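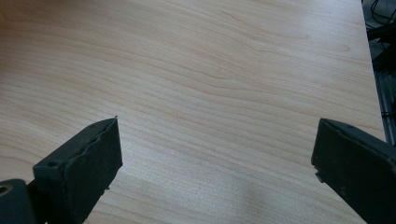 Tabletop with a wavy grain, Celham office

Call for participants: how do you get back into a locked account?

Posted February 3, 2019

Most of us have been there. You get a new phone, or you come home from a few weeks away, and an account you've used for years decides it doesn't know you any more. It wants a code sent to a number you gave up two phones ago, or the name of your first pet with the exact capital letters you used at the time. You try a few things, you get a bit cross, and an hour later you're either back in or making a new account from scratch and hoping your photos turn up one day.

We'd like to hear about it, and if you can spare us some time we'd like to sit beside you while you work through a few of these puzzles on our practice website.

Vunura is a small research and design group based in Celham. We look at the parts of everyday websites that people only meet when something has gone wrong: lost passwords, old email addresses, phones that have gone in the river. Over the coming months we're running a study on account recovery, and we're looking for 34 people to take part in person, plus a larger group for an online survey. The work is being done with Levis, a web design studio that builds sign-in pages for libraries, clubs and small shops, and with De Luca, who look after the practice website and the secure storage of everything we collect.

Who we'd love to hear from

Almost anybody over 18 who uses the internet for ordinary things. You don't need to be good with computers, and we would be especially glad to meet people who feel they're not. If you are the one in the family who keeps all the passwords in a notebook in the kitchen drawer, please write to us. If you're the one who gets rung up whenever somebody's mum is locked out of her email, please write to us as well!

We're also hoping for a fair spread of ages and backgrounds, so we may not be able to offer everyone a place in the in-person sessions. We do try to answer every message, although it can take us a week or so when things are busy. People who have recently changed their name, moved here from overseas, or share a phone or computer with somebody else tend to run into troubles that the makers of websites haven't thought much about, and we'd really value your help.

We can't take people who work (or whose partner works) for Vunura, Levis or De Luca. If you build sign-in systems for a living you're very welcome to do the survey, but we'd ask you to leave the in-person places for others.

What's involved

The in-person part is one visit to our Celham office, lasting up to two hours with a break in the middle for tea and something to eat. One of our researchers will meet you at the door, go over the consent form with you and answer whatever you want to ask. Then you'll sit down with a laptop, or with your own phone if you're happier on that, and try to get into some made-up accounts we've locked ourselves out of on purpose. Some are quite easy. A couple are hard, and one of them has annoyed everybody in our office at one time or another. You can give up on any of them whenever you like, and that's useful to us too — we learn a great deal from the spot where a person says "no, that's enough".

After that we'll have a chat about times this has happened to you in real life. You're welcome to bring a friend or relative along for company, as long as they can hold back from helping during the tasks.

The online survey takes most people less time than a cup of tea takes to go cold. There are places for 2000 people, and it can be done from anywhere in Australia. You can do the survey and also put your name down for a session.

What we won't ask you for

Please read this bit even if you skip the rest. We will never ask for a real password, a bank detail, a code that has been sent to your phone, or the answer to any security question you use on a real account. Nothing in the study needs them. If a message claims to come from us and asks for any of these things, it's not ours, and we'd be grateful if you let us know so that we can warn the others.

We do ask for a first name, a way to contact you, your age group and a few words on what devices you use. With your permission we'll record the sound of the session and what happens on the practice website. Your face is not recorded. The recordings are typed up with names taken out and then deleted, and only the research team gets to hear them. You can ask us to remove your part of the study at any point up to the end of September, and you won't have to tell us why.

Thank you payments

Everyone who comes in for a session receives $100, paid as a gift card or by bank transfer (if you choose the transfer, our accounts person will arrange that with you separately, and your details don't go anywhere near the research files). You'll be paid in full even if you stop early. If you're travelling from outside Celham we can put up to $50 towards petrol, train or bus fares, so do keep your receipts.

There's no payment for the survey, I'm afraid, but at the end you can tick a box to be sent a plain-English copy of the results.

Getting here and getting comfortable

The office is on the ground floor, with a ramp at the front and an accessible toilet just along the hall. There's parking behind the building, and the bus stops across the road. We have morning, afternoon and early evening times. If you use a screen reader, larger text or a particular keyboard or mouse, tell us beforehand and we'll have it set up, or bring your own gear and we'll make it work. Sessions are held in English, but we can organise an interpreter given a little notice, at no cost to you. If you'd like a quieter room or extra breaks, just say so.

How to put your hand up

Fill in the short form on the Vunura contact page and write "account recovery" in the subject box. Tell us which part you're interested in, the times of day that suit you best, and anything we ought to know to make your visit easier. If forms aren't your thing, the phone number is on the same page and you'll get a person, or at worst an answering machine that we check every afternoon.

We'll ring or email you back, whichever you prefer, and have a quick talk before booking anything. Saying yes at that stage doesn't tie you to coming. And if you know somebody who'd be good at this, or who has a really dreadful story about being locked out of something, please pass this page on to them. Sessions will keep going until the places are filled, and the survey stays open until the end of September.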